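Condensation Season
Why the window over the sink gets wet first, and what a careful household can do about it

Every kitchen makes water vapor. Boiling, rinsing and breathing all add moisture to the air, and the air holds it until it meets a surface cold enough to take it back. In most homes that surface is the glass. In many homes the coldest glass is a few feet from the hot tap.

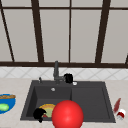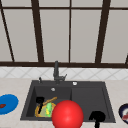
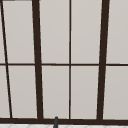 Kitchen windows with dark brown frames and pale panes.

The dew point at the glass

Condensation depends on two quantities: the moisture content of the air and the temperature of the surface. Air at a given moisture content has a dew point, the temperature at which it becomes saturated. Any surface at or below that temperature collects water. Relative humidity, the number shown on a household meter, describes the air where the meter sits. The layer of air against the glass is colder, so its relative humidity is higher, and it can reach saturation while the meter on the far wall still shows a comfortable value.

Yichen Xiong, a building physicist who works on older housing in the Windia district, asks clients to stop reading the humidity figure alone. "Give me the air temperature and the humidity together, and I can work out the dew point," he said. "Then give me the temperature of the glass. A humidity figure with no temperatures attached doesn't tell me where the water will go."

The glass itself varies. The center of a double-glazed pane is usually its warmest part in winter. The perimeter is colder where the spacer between the two sheets conducts heat outward, and metal spacers conduct more than plastic or composite ones. The bottom edge is colder again. Air inside the cavity cools against the outer sheet, sinks and pools at the base, while on the room side a film of chilled air slides down the pane and collects at the sill. A band of droplets along the bottom rail is therefore the normal first sign.

What the frame contributes

Frame material matters as much as glass. Wood is a fair insulator. Aluminum without a thermal break is a poor one, and can run colder than the pane it holds. Vinyl frames perform well when their internal chambers are intact. Each vertical divider that passes all the way through the window adds edge length, and edge length is where heat is lost. A wide window split into many narrow lights has more cold perimeter than the same opening with two large ones. Dividers applied only to the surface of a single large pane have a much smaller effect.

Araba Nyarko has repaired wood windows for 13 years. Most of the decay she finds is in the lower joints, where a vertical member meets the bottom rail. Water runs down the glass, crosses a failed bead of putty or sealant, and enters the end grain. Paint on the room side often looks sound. She tests with an awl, pressing lightly at the joint and again a hand's width above it, and compares the resistance.

Her repairs follow a fixed sequence. Loose paint comes off first. The joint is left to dry until a pin meter gives the same reading on consecutive visits. Soft fiber is cut back to firm wood, a piece is let in or the cavity is filled with epoxy, and the glazing line is resealed before any finish goes on. Skipping the drying stage traps water behind the repair.

Moving the moisture out

A range hood that vents outdoors is the most effective control in a kitchen. A recirculating hood filters grease and odor but returns all of the vapor to the room. Rated airflow is measured under test conditions, and a long duct with several elbows can reduce the delivered flow considerably. One house in the Grakidano survey had a hood rated at 600 cubic feet per minute connected to a flexible duct that had been crushed behind a cabinet. The fan was loud and moved very little air.

Nawal Abdel Hamid, who ran the airflow measurements for that survey, recommends a plain check before replacing any equipment. Go outside while the fan runs on high and look at the damper on the wall cap. It should stand fully open. If it flutters or stays shut, the fault is in the duct or the cap.

Run time is the other variable. The fan should start before the pot boils and continue for a while after the burner is off. Lids reduce the load at its source. So does draining pasta with cold water already running in the sink.

Coverings and air movement

Blinds and shades can make condensation worse. A lowered shade insulates the glass from the room, the glass gets colder, and moist air still passes around the edges. Zhiqiang Su, a heating engineer with Prasora, advises leaving a gap of 2 inches at the bottom of any shade in cold weather so that room air can wash over the sill. Tall objects kept on the sill have a similar blocking effect and are best moved to one side.

Moisture between the panes is a different fault. It can't be wiped from either side, and it means the edge seal has failed. Ventilation will not clear it. The sealed unit can usually be replaced without disturbing the frame, provided the frame is sound.

Water on the outside face on a clear morning in May is harmless. The outer sheet has lost heat to the night sky and fallen below the outdoor dew point. It tends to appear on well-insulated units and clears as the sun reaches the glass.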